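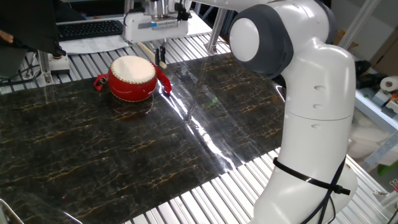 Cell rules, drum rig (January)

Yavuz asked me to get these written down before the Mirkach lot borrow the cell, so here goes. Anything strapped to the arm gets checked by hand before power-up, cable ties included, and I want enough slack in the cable for a full swing. Hands stay outside the rails once the arm is live. Yes, mine too!

Speed cap stays at 447 until Yavuz signs it off.

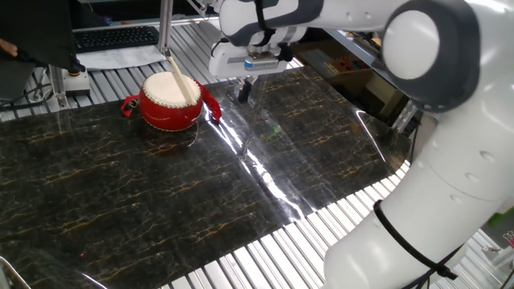

The other thing is the mat. It's lovely but it shines like mad, so check the glare before you start a run and log it. I'd still like something matt from Wumbei (asked twice now). Grease check is due at 4,000 cycles and we're on 2,124, so no rush there.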